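Jul 4, 2008

Workshop notebook, Torkinlow archive room. Biographical entries, letter C to K.

Finished the Kernitz draft at last, or at any rate stopped writing it. The man was born in a mill house, apprenticed to a bookbinder at fourteen, joined the hiking club, left the hiking club, and spent the next thirty years painting the same hill. I have now read his letters twice and still can't say which hill. Marin Vidmar thinks it is the one behind the quarry. Gumaro thinks it is two hills. I have written "the hill" and moved on.

The date of birth is a nuisance. The parish register gives one year, his school report the next, and Kernitz himself gave a third when he applied for the grant, which had an age limit. I've gone with the register and put the other two in a note. Lejla Stan wants the grant year dropped as unkind to his memory. I'd keep it. It is the only sign of cunning in 66 letters.

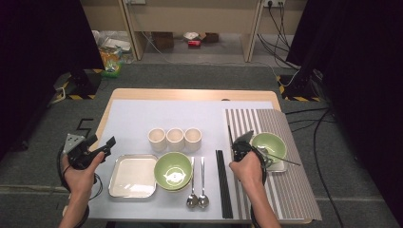
The schooling paragraph needs cutting by half. We have every mark he ever got in drawing and none of them are interesting. What I would like is something on the illness in his second year with the binder, when he was away from June until after Christmas. There's one line from his sister, "the chest again, and the soup does not help", and then silence until he turns up in the evening class asking for his stool back. Dayana Cárdenas is going through the sister's side of the correspondence and says her handwriting improves when she's angry, so we may get something out of the quarrel over the house.

To check: whether the evening class was the municipal one or the private one run by Perić. The enrolment book for the municipal class survives but the cover is on upside down and I suspect I read the wrong half. Perić kept no books at all, only grudges, and these are well documented.

Exhibitions list now stands at 89 entries. I took out the group show in the savings bank, then put it back when Milovan Grgić found the invitation with the name spelt Cukitz. Same street, same hill, so it's him. This means going back through the newspapers for Cukitz as well, a job I had been looking forward to never having. Index both spellings. Do not, as happened with the last volume, index them as cousins.

Length: the editors allow 300 words for a minor figure and I have four pages. I could argue he's not minor. I've looked at the hill paintings again with that in mind and would sooner cut the four pages.

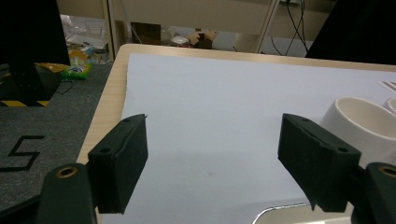
Wording. I've struck out "tireless", "beloved by his pupils" and "a quiet man". The first came from his own grant application. The second comes from one pupil, who married him. The third is what everyone writes when they've found no quotations. Lejla has offered "reserved", and I've let her have it in exchange for the grant year staying in.

Death notice gives his trade as bookbinder, with no mention of painting. I'd like to end the entry there but Gumaro says endings like that are showing off and the house style wants the location of the works. So: town museum (in store), the binders' guild, private hands.

Still to do: Marin to walk up behind the quarry with a photocopy of the hill. Dayana to finish the sister. Me, the Cukitz newspapers. Milovan has the enrolment book and should please write down which way up he's holding it.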